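Forum index > Household and mobile manipulation > Rules and practice
Thread: Approach height over side tables — what are you all writing down?

mudlark_ee
joined in March

Trying to get our house rules for tabletop work onto one page before the Bretel people come back in January. Stuck on rule 4. Currently reads

"Gripper shall not travel over a surface holding loose objects unless the target is on that surface."

Fine on paper. In a small room it's a pain, arm has to go the long way around and then you're swinging an elbow through who knows what. Skarkitance (our planner) will happily find a path over the table if I let it. Do you let it? What do you write down?

tern_and_toggle

We let it, with a height. Clearance measured from the tallest thing on the surface, not from the surface. Put that in bold. We had a version that said "above the table" and people read it two different ways for months.

joistbotherer

Disagree with letting it at all. If the target isn't on the table, stay off the table. Rule 4 is good as is, leave it alone

mudlark_ee

joistbotherer — ok but then how do you do anything in an attic room? slanted ceiling, you can't go up and over either

tern_and_toggle

This is from our sim set, attic room, two arms, the one we use when we argue about exactly this. 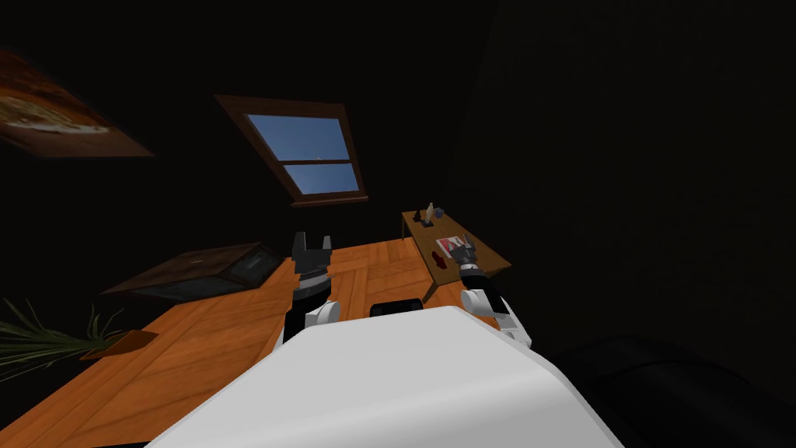 My problem with rule 4 is the word "loose". Loose compared to what? Everyone on a team has a different idea and the planner has none. Take the right gripper there, over the little wood table. Small bottle standing up near the back edge, flat red and white thing nearer the front, right under the fingers. Is the flat thing loose? It can slide. It can't tip. The bottle can tip and it's by an edge. I'd write two classes, "can tip" and "can only slide", and give each its own clearance. Ours are 13 cm over anything that can tip, 4 cm over flat stuff. The bottle sets the number for the whole tabletop, so nobody gets clever and dips between things.

kettlefish

13 seems like a lot? We run less than that and it's been ok

tern_and_toggle

It is a lot. We have floppy fingers on one of the real grippers and they hang lower than the model says. Use your own number, just write down where it came from

joistbotherer

two classes is how you end up with five classes. then some thing comes along that's flat but has a pen on it. Guthrie sheet had classes in the first draft and they pulled them, went to a single height for everything. Shorter sheet, people read it.

kettlefish

to be fair the Guthrie sheet is for kitchens. counters are deep, stuff gets pushed to the back. Side table is tiny, everything on it is near an edge

mudlark_ee

That's a good point and I hadn't thought about size at all. So maybe table size matters more than tip / slide?

kettlefish

I'd do edge distance. Anything standing within a hand width of an edge = treat the whole table as no-go unless it's the target table. Otherwise one height, joist's way. Gets rid of "loose" too

joistbotherer

could live with that. still prefer no-go full stop

vellum_pump

Different thing, but your page needs a line on the other arm. Everybody writes rules for the arm doing the job and the idle one just sort of floats. We use:

Idle arm holds inside the base footprint or in front of it at a fixed height. Idle gripper does not move while the working gripper is over furniture. If both have to move, base stays put.

Also plants. Long droopy leaves are awful for depth, you get holes and the planner goes straight through. tern's room has one over on the left, leaves spread out over the floor. We draw a keep-out around the pot that's bigger than it looks like it should be and we do NOT let the perception stack shrink it.

mudlark_ee

Adding both. How big is the plant keep-out?

vellum_pump

pot plus the longest leaf, as a cylinder. measured by hand once per plant. Leaves grow, so redo it every 3 months. yes really

tern_and_toggle

Floor boxes same deal imo. If there's a lid at an angle I'd count the lid where it could fall, not just where it is now. Vullumar checklist has a line for this, "movable parts of furniture", only bit of that checklist I'd keep

joistbotherer

agree on lids. write it down, I agreed with something

kettlefish

one more thing, who's allowed to waive rule 4? ours says operator can, and so it gets waived every time

mudlark_ee

Currently doesn't say. Was going to put shift lead

tern_and_toggle

Shift lead and it goes in the log with the table named. If you waive it for the same table over and over, move the table or change the rule.

mudlark_ee

OK new draft, tear it up:

4. A gripper may cross a surface that does not hold the target only at the set clearance, measured from the tallest object on it.
4a. No crossing if any standing object is within a hand width of an edge.
4b. Idle arm holds still during the crossing. Base does not move if both arms must.
4c. Plants, lids and other moving parts get a keep-out set by hand. Perception may grow it, never shrink it.
4d. Waiver by shift lead only, logged by table.

Left the height blank, will measure ours with the fingers on. Dropped "loose" altogther.

joistbotherer

4a basically means never, for a side table. so I win

kettlefish

"set clearance" — set by who, where? Put the number and what gripper it was measured with right in the rule or people will make one up

mudlark_ee

yep ok. will do that tonight and repost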